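Home News What's on Join us Past issues Contact

The June swap: how it went and what changes next time

The summer swap in Vinley hall was the busiest since we moved from the old reading room. The door sheet shows 202 names, against a normal swap of half that or less. Thank you to everyone who brought things, and to those who stayed behind to fold chairs.

For new members, the swap works on tokens. You hand in up to 14 items at the desk, you get one token for each, and a token buys any item on the floor. Books, clothes, kitchen things and small accessories all count the same. We have been asked again whether a winter coat should be worth more than a paperback. The answer is still no. We tried a points list two years ago and the queue at the desk went out of the door while people argued over saucepans.

Clothes went first, as usual. Children's shoes were gone within the first half hour, and we could have done with twice as many. Men's clothing was thin. If you have shirts or jackets you no longer wear, please keep them for the autumn, particularly larger sizes. Curtains were slow. Most pairs had no measurements with them, and people don't want to take curtains home on a guess. A slip of paper pinned to the hem with the width and the drop is enough.

Books did well once Kevin Quispe had sorted them by subject. Before that they were in the order they came out of the bags. He has offered to do it again and would like one other person with him from the start. Cookery and gardening went quickly. Encyclopaedias did not, and from now on we will not be taking them.

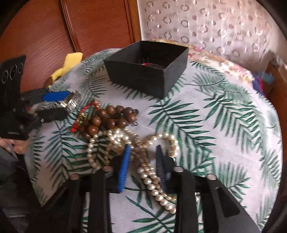

Unclaimed items were the biggest job of the day. More than 40 bags were left when we closed, and it took until nearly seven in the evening to clear the hall. Good clothing went to the charity shop on Trondby Road, which will take clean clothes from us but no bedding and nothing electrical. Worn fabric went for rags. The books have been boxed and are under the stage. Please leave the boxes where they are, as the drama group also uses that space and we have agreed which side is ours.

A word about electrical goods. We had two toasters and a lamp handed in with no plugs, and a heater with a damaged flex. We can't test anything at the hall and we don't have anyone qualified to do it. From the autumn the desk will turn away everything that runs off the mains. Battery items are fine, with the batteries taken out.

Jigsaws will still be accepted, but please write on the lid whether you know it is complete. "Not checked" is a perfectly good thing to write. A member took home a large harbour scene last year and is still cross about the sky.

The café corner was run by Faustine Coste, who baked most of what was on it. Takings paid for the hall hire, with enough over for a new clothes rail. One of the old rails fell down twice during the afternoon and has now been thrown out. The new one comes from Carré and should be here before the next swap. If anyone has spare hangers, the plain wire sort are no use to us because they bend under coats, but plastic or wooden ones would be welcome.

Parking was a problem. The hall car park holds 40 cars and was full before we opened. Several people parked across the entrance to Kimon Court, and residents there could not get out. We have written to apologise. Next time there will be someone at the gate, and drivers who find the car park full should use the field behind the school, where we have permission until five o'clock. Anyone dropping off heavy bags can still pull up at the side door for a few minutes.

Several people asked for an earlier start. We have the hall from nine, and setting up takes most of the morning, so opening at noon would only be possible with more help. At present there are six of us moving tables. If you could give an hour between ten and eleven, put your name on the list by the kitchen hatch or tell Kevin.

Unused tokens from June can be kept and spent in the autumn. The older blue ones are also still good. Lost property from the day is in the office: a child's cardigan, one glove, a pair of reading glasses and an umbrella that may have been meant for the swap.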